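How to Run a Simulated Robot Demo at an Open Day

Every July the Grarkasden training center opens its doors for an afternoon, and the robotics room gets a steady line of visitors from one o'clock until closing. Last year we ran the whole demo in simulation on a big screen. This page explains how we set it up, so that a school or library can do the same with one decent computer and a projector.

You will need a physics simulator that can load a robot arm and a gripper, a second screen for the operator, and a room you can make fairly dark. We used a scene package called Serrano, put together in-house. Any package with an arm, a table and a few simple objects will do.

Step 1. Choose a small task

Visitors stay for a few minutes at most, so pick a task that starts and finishes inside that time. Ours was cups on a table. The arm goes down to a cup, closes the gripper on it and lifts it. Everyone knows what a cup is and how it should be picked up, and you don't have to teach anything before you begin.

Leave plenty of bare table. We started with a crowded scene that had bowls, blocks and a tray, and people at the back couldn't tell which object the arm was going for. Jirayu Khunthong cut it down to cups the night before, and we kept it that way.
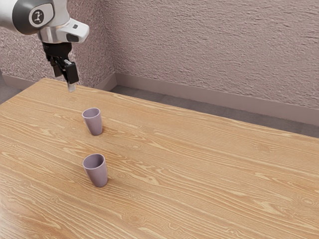
Start position for the cup task: gripper open, both cups upright.

Step 2. Set up the views

Plan on at least two camera views. The first should take in the arm, the table and the objects together. This is the one you leave on the projector while people walk in. Put it a little above table height and off to one side, so the arm doesn't hide the cup when it comes down.

The second view is a close one, near the gripper. It's harder to read, and many visitors won't know what they are looking at until you tell them. Show the wide view first, let the arm make one full move, then switch. Say out loud that you are switching.

Bind each view to a single key. We had ours on F1 and F2 and put tape on the keys. Don't use the mouse to move the camera during the demo. On a large screen the swinging makes people queasy.
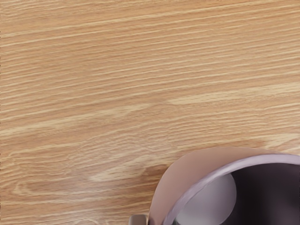
Set the light in the scene brighter than you think you need. A projector washes out dark areas, and a black gripper in front of a dark wall will vanish on it. Walk to the back row and check before you open the doors.

Step 3. Prepare the runs

Save the start state to a file and make a reset key that loads it. Our reset took 2 seconds, short enough that we could keep talking through it. If yours takes longer, hide some of the room detail or drop the shadow quality.

Then record a backup. We kept 40 recorded runs on the operator's machine, some good and some bad. If the live controller crashes, play a recording while somebody restarts it, and tell the audience that it's a recording.

Keep the bad runs. A cup that tips over or slides out of the fingers starts more questions than a clean lift does. We show one of these on purpose near the end of each session.

Step 4. Let a visitor drive

After the first run, hand over the controller. We used an ordinary game pad with the speed limited, and only three controls turned on: move sideways, move up and down, open and close. Turning the wrist was too much for most people on a first try.

Stand beside the visitor and give short directions. "Down a little. Stop. Close." Let them miss. If the cup falls, hit reset and offer another turn. Children under eight or so did better with a parent working the up and down control.

A few things that go wrong at this stage:

The fingers come down on the rim and push the cup away. Raise the arm well clear before trying again.

The cup tilts as the fingers close. Usually the gripper is off center. You can lift it anyway, but set it down slowly.

The visitor keeps pressing after the gripper has closed. Put a limit on the grip force in the settings. 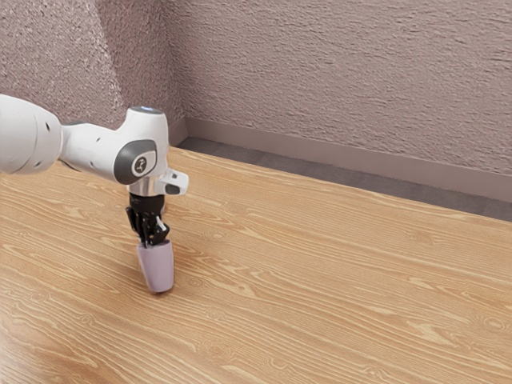
Shahab Mirzaei wrote to us afterward that he would have liked to see the grip force on the screen as a number while the fingers closed, and that his daughter had asked whether a paper cup would have been crushed. We have since added a small readout to the operator's screen and plan to put it on the projector next time.

Step 5. Close each session

Stop taking new drivers five minutes before the end and use the time for questions. Keep a sheet by the door where people can leave an email address if they want the scene files. Reload the start state, go back to the wide view and leave it up for the next group.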